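CLUB NEWSLETTER, MARCH
First team round-up, and what's left of the season

Right, quick one this month as we've got three games in nine days and the ground needs marking out before the first of them. Apologies if your favourite bit is missing. The quiz is back next time.

Where we stand. Fourth. Four points off Honkanen Athletic in second, who have a game in hand on us, and two off Trandeck Town in third, who don't. Top two go up. So it's still on, just about, and anybody who stood on the far touchline in November watching us lose 4-0 to Perkutov Rovers would have taken fourth in March and bought you a pie as well.

The Trandeck game. Most of you were there, going by the gate. For those who weren't: 2-2, and we were two up with 20 minutes to go. First goal a header from the corner we've been working on since pre-season (the one where everybody runs to the near post and the ball goes to the back). Second was a proper break, keeper to left wing to the far side in four passes, tapped in from three yards. Then we stopped playing. Dropped ten yards deeper than we needed to, gave the ball away in midfield twice, and they got one through a deflection and one through a free header that should never have been free. Last ten minutes were horrible. Their lad hit the bar. We'd have settled for a point by then and a point is what we got.

Saimi Karppinen wasn't happy in the dressing room and has said so since. Her words to the players were that you can't defend a lead from inside your own six-yard box, and that the two subs should have been made earlier, which she put down to herself. Fair enough. She's moved the Thursday-style shape work to the start of training instead of the end, when legs have gone and half the group are thinking about their tea.

Team news. Left back is out for the season, knee, scan done, no operation needed as far as we know. Get well cards behind the bar. Our number nine is back from his ban for the Honkanen game but not the cup tie, as the ban only counts in the competition he got it in. Don't ask me to explain the rule again, I've read it four times. Second-choice keeper has a broken finger and will be running the line in the meantime, like it or not. Two of the under-18s will be on the bench for at least the next couple, and one of them will start if the groin strain in central midfield doesn't settle.

The cup. Quarter final, away to Wulel United, kick off 2pm and not 3pm as it says on the fixture card. They've no lights so it has to be early in case of extra time. Wulel are a division below us and have knocked out two sides from ours, both at home, both one-nil. Small pitch, slopes to the clubhouse end, and they like to kick down it second half. If we win the toss we should take that off them. Coach leaves from the car park at half eleven, sharp. Fare is the same as last time. Put your name on the sheet in the clubroom, and if you put it on please turn up, we went to Perkutov with nine empty seats that people had been turned away from.
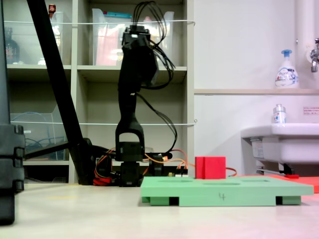
Joni Harju wrote in after the last issue to say we're kidding ourselves over promotion and ought to be putting everything into the cup. "We've not beaten Honkanen in five tries and I can't see why the sixth would be different," he says. "Play the strongest eleven at Wulel, even if it means resting three or four for the league game after. I've followed this club since we changed in a shed and I have never seen us in a semi final. I'd swap second place for one of those without thinking twice. Going up means longer trips and getting beat most weeks."

There's a fair few who agree with him, judging by the clubroom. I'm not one of them. We went close to going up the season before last and missed it on goal difference, and it took until the autumn to get over it. Players left. If you get the chance to go up you take it, as you don't know when it comes round again. But he's right about the Honkanen record, it's dreadful, and it's the reason the next home match matters as much as it does. Letters for next month welcome on this or anything else, keep them shorter than my reports.

Honkanen at home. The big one. They've let in fewer than anyone in the division and they do it by being very dull and very well organised. Two banks of four, nobody wanders, long throw into the box whenever they get within thirty yards of goal. We lost there 1-0 in October to exactly that, a long throw, a flick, a scramble. Saimi has watched them twice since and thinks they can be got at down their right when the full back pushes on, which he does more at nil-nil than he used to. She'd like to start with two proper wide players. That probably means the captain moving inside and somebody unlucky missing out.

Win that one and we're a point behind them. Lose it and you can start reading Joni's letter again.

Kick off is 3pm. Turnstile open from 1.30pm. The car park will fill up so walk if you can, and please don't use the lane, we had a complaint from the farm after Trandeck and it was a reasonable complaint.

Reserves. Won two, lost one, drew one, all of them by silly scores. 5-4 against Wulel's second string was the pick, with a winner in the 90th minute from a goal kick that bounced over everybody including their keeper. Counts the same. They are mid table and can't really go up or down now, so expect to see a lot of younger faces in the last few games. The manager wants it known he's short of a right back and isn't fussy.

Under-18s. Top. Still top. Unbeaten since before Christmas and eleven goals in the last three. They have Perkutov away and then Trandeck at home, and four points out of those should be enough. It's a good group, there's not a big name in it, they just run harder than whoever they're playing. Get along and watch them if you've a free morning, they play on the bottom pitch and it costs you nothing.

Women's side. Bad luck in the last round, out on penalties after being the better team for most of the 90 and all of extra time. League form is good though and third is there for them if they can win one of the two away games coming up. Goalkeeper training has moved to the near end on account of the far goalmouth being a bog.

The pitch. Speaking of which. The far goalmouth is being rested where we can, which in practice means warm-ups at the near end only, both teams, every match, no exceptions. Please tell visiting sides when they arrive and not once they're already on it. Sand going down before the Honkanen game. The long job, digging out the drain along that side, will have to wait for summer. Quote was 3,000 and we've got a bit over half of it put by. The race night should help.

Race night. Last one made a profit for the first time ever, mainly off the raffle. Next one is after the season finishes, details to follow once the room's confirmed. Prizes wanted. Not wine, we have plenty of wine.

Season tickets. Price is held for next season if you renew before the end of April. After that it goes up, whichever division we're in. 40 of you have renewed already, thank you, that's well up on this time last year. Forms behind the bar or from the turnstile on matchdays. Cash or card, no cheques please, the bank's a long way off and somebody has to go.

Kit. We are three away shirts short: 4, 11 and 15. If they are in the boot of your car or the bottom of a wash basket they need to come back before the cup tie, or somebody is playing at Wulel in tape. Same goes for the blue bibs.

Linesmens flags. One's gone missing. See above.

Fixtures to come, first team:
Wulel United (A), cup quarter final, 2pm
Honkanen Athletic (H), league, 3pm
Perkutov Rovers (H), league, 3pm
Trandeck Town (A), league, 7.45pm, under lights, coach if theres enough interest

The Perkutov game could move if we get through in the cup. Check the board by the gate before you set off, it gets updated before the website does.

Last thing. Player of the month went to the centre half again, that's twice running, with the left winger second by a couple of votes. Slips in the box by the bar for March please, one each, and no voting for the tea hut.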